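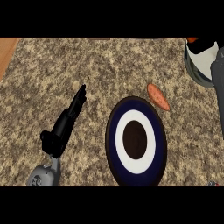

Speckled stone countertop with wood alongside

Numbers on the bottom of a stoneware crock – capacity or pattern?

Picked up a salt-glazed crock at the Sellside flea market on Tuesday and I'm thrilled with it! Gray body, a blue feather brushed on the front, two lug handles. Pressed into the base is 1262, and higher up near the rim there's a separate 3. No maker's name that I can find, even with a flashlight held sideways. Does either number tell me how old it is? I collect glass mostly, so crocks are new to me.

Asked by Grarow

3 answers

Lech Walczak
Great find, and welcome to crocks – you won't stop at one. The 3 near the rim is almost certainly the capacity in gallons. Easy to check: fill it with water from a measuring jug and see where you end up. Potters stamped or brushed the size where a shopper would see it.

The four digits on the base are a different thing. I'd guess a shape or mold number, and if so it points to a later factory piece. Look inside for throwing rings. If the wall is perfectly smooth and you can feel a faint seam down the side, it was molded. A hand-thrown one will have ridges you can feel with your fingertips, and the handles won't quite match (I love that about them). I wouldn't try to turn 1262 into a year, whatever the seller said.

Kowalchuk
i have one with 3573 on the bottom, same kind of feather. was told 1800s but who knows. paid too much

Wesen
Agree with Lech on the gallons. Also check the blue. Cobalt brushed on before a salt firing sits under the glaze and goes a bit fuzzy at the edges, and the surface around it should have that lovely orange-peel texture. If the blue is crisp and stands up on top, someone may have added it later to a plain crock. Please don't scrub the base until you've had a good look at it, and post a close-up of the handles if you can!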